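Inicio | El club | Calendario | Preguntas frecuentes | Descargas | Contacto

Club de Robótica Teshome - Preguntas frecuentes

Dudas que llegan al correo cada trimestre. Si falta algo, escribid. 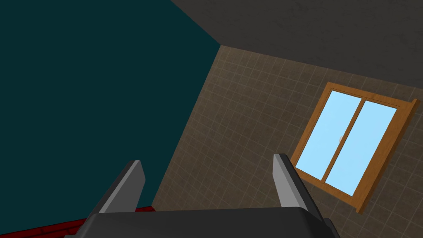
Antes de apuntarse

¿Hace falta saber programar?
No. Un poco de Python ayuda, pero la primera práctica se hace copiando y cambiando valores. Quien venga de bloques, también sirve.

¿Edad?
A partir de 3º de la ESO. Más pequeños no, de momento - hay lista de espera para el grupo infantil, preguntad por Estus.

¿Dónde y a qué hora?
Aula 204, de 17:30 a 19:00. La puerta de la calle se cierra a las 17:45, despues hay que llamar al timbre.

¿Cuánto cuesta?
110 euros el curso entero. Hermanos, mitad. Se paga en secretaría, con tarjeta o transferencia, no en el aula.

El simulador

¿Por qué empezamos en simulación?
Porque somos muchos y brazos reales hay pocos. Además en el simulador se puede chocar contra la pared todas las veces que haga falta. El paso al brazo real, en abril.

La cámara de la pinza me sale torcida, ¿está roto?
No. Esa cámara va con la muñeca, si giras la muñeca gira todo lo que ves. Si solo aparecen techo y paredes es que estás apuntando hacia arriba. Tecla de reinicio y vuelta a la posición inicial.

¿Se puede cambiar la habitación?
Sí, colores y texturas de paredes, suelo y techo, todo en el archivo de escena. Haced copia antes. La ventana mejor no moverla, varios ejercicios la usan de referencia.

No me agarra nada.
Lo de siempre: pinza cerrada antes de llegar al objeto, o altura mal puesta. Abrir, bajar despacio, cerrar, esperar, subir. Si sigue igual, mandad el registro de la sesión y lo miramos.

¿Funciona en mi portátil?
Casi seguro. Va justo con gráficas muy viejas - bajad la calidad de sombras. En tablet no.

Competición

¿Qué es la Copa Pelell?
La liguilla entre clubes. Equipos de hasta 3 personas, una prueba en simulador y otra con brazo real. Las bases están en Descargas.

¿Es obligatoria?
No. Quien no compite sigue con su proyecto, mismo horario.

¿Puedo usar código del año pasado?
Si es vuestro, sí. Si es de otro equipo, hay que pedir permiso y citarlo en la memoria. Copiar sin decirlo, fuera.

¿Quién lleva los equipos?
Letay Wolde. Inscripciones y cambios de equipo, con ella directamente, no por el grupo de mensajes que ahí se pierde todo.

Otras

He faltado a dos sesiones, ¿pasa algo?
Nada. Los apuntes se suben a la carpeta Zaswood, ordenados por práctica. Pedid acceso con el correo del centro, con el personal no deja entar.

¿Dan certificado?
De asistencia, sí. Se recoge en secretaría al acabar el curso.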